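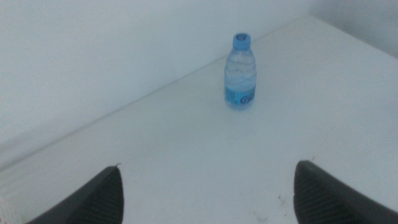
Wie melde ich mich für den Abera-Lauf an?

Die Anmeldung läuft über das Portal Kolteo, und zwar vom Frühjahr an bis Ende Juni, wenn die Plätze so lange reichen. Ihr legt dort ein kleines Konto an, sucht unter „Läufe“ nach Abera und füllt das Formular aus, was mit einer Tasse Kaffee daneben schnell erledigt ist. Die Bestätigung kommt per Mail. Schaut bitte auch im Spamordner nach, bevor ihr uns schreibt, dort landet sie nämlich erstaunlich gern.

Start Strecke Anmeldung Anreise Fragen Kontakt

Wie viele Leute können mitlaufen?

Wir vergeben 349 Startplätze. Nach der krummen Zahl werden wir jedes Jahr gefragt, und die Erklärung ist schlicht: So viele Startnummern lagen bei der ersten Auflage im Karton, und dabei ist es geblieben, weil der Waldweg hinter der Mühle mit dieser Menge gut zurechtkommt. Wer zu spät dran ist, kann sich auf die Warteliste setzen lassen. Im Juni werden fast immer noch Plätze frei, also bitte nicht gleich den Kopf hängen lassen!

Wie schwer ist die Strecke?

Das kommt natürlich ein wenig darauf an, woher ihr kommt. Wer im Flachland trainiert, wird die 400 Höhenmeter ordentlich spüren, vor allem im Anstieg zur Kapelle, der sich nach der zweiten Kehre länger zieht, als man von unten glaubt. Danach geht es auf weichem Boden am Hang entlang und zum Schluss gemütlich durch die Wiesen hinunter nach Inton. Gehen ist ausdrücklich erlaubt, auf dem steilen Stück tun es auch viele von den Schnellen.

Gibt es etwas für Kinder?

Unbedingt! Der Kinderlauf ist 3 Kilometer lang, führt einmal um den Weiher und startet am Vormittag, damit die Eltern danach noch selbst an den Start gehen können. Kleinere Kinder dürfen gern an der Hand mitlaufen, und im Ziel bekommt jedes Kind eine Medaille, auch die, die unterwegs ausgiebig die Enten begrüßt haben.

Was bekomme ich unterwegs zu trinken und zu essen?

Es gibt drei Verpflegungsstellen: an der Mühle, an der Kapelle und am Wiesengatter. Überall stehen Wasser und verdünnter Apfelsaft bereit, an der Kapelle außerdem Bananen, Salzbrezeln und der Hefezopf, für den manche Leute angeblich überhaupt nur kommen. Gels haben wir keine, die bringt bitte selbst mit. Leere Verpackungen gehören in die Tonnen an den Stellen oder zurück in die eigene Tasche.

Der Lauf findet im Juli statt. Was passiert bei großer Hitze?

Dann ziehen wir den Hauptstart auf 7 Uhr vor und verschieben den Kinderlauf entsprechend. Die Entscheidung fällt am Vorabend und steht bis 20 Uhr hier auf der Seite. Bei Gewitter warten wir ab, notfalls wird auf der verkürzten Runde ohne Kapelle gelaufen. Absagen mussten wir bisher einmal, das hat uns allen sehr leidgetan.

Wo kann ich übernachten?

Viele unserer Gäste schlafen in der Pension Sunbridge am oberen Ortsrand, die an diesem Wochenende schon früh Frühstück macht. Reserviert zeitig, die Zimmer sind schnell weg. Zelten dürft ihr auf der Wiese neben dem Sportplatz, Duschen und Toiletten sind im Vereinsheim. Wohnmobile stellt ihr bitte auf den Schotterplatz, die Wiese ist dafür zu weich.

Darf mein Hund mit?

Auf der Strecke leider nicht, der Pfad unterhalb der Kapelle ist einfach zu schmal. Am Sportplatz sind Hunde an der Leine herzlich willkommen.

Kann ich meinen Startplatz weitergeben?

Das geht bis eine Woche vor dem Lauf, direkt in eurem Konto bei Kolteo unter „Umschreiben“. Wer krank wird und keinen Ersatz findet, schreibt uns kurz, wir heben den Platz dann fürs nächste Jahr auf.

An wen wende ich mich, wenn meine Frage nicht dabei ist?

An Tekle Degefa, der die Anmeldungen betreut und auch nach der fünften Mail zum Thema Parkplatz noch freundlich antwortet. Ihr erreicht ihn über das Kontaktformular, in den Wochen vor dem Lauf meist am Abend. Am Veranstaltungstag findet ihr ihn bei der Startnummernausgabe im Vereinsheim.

Teilen Drucken 3 Kommentare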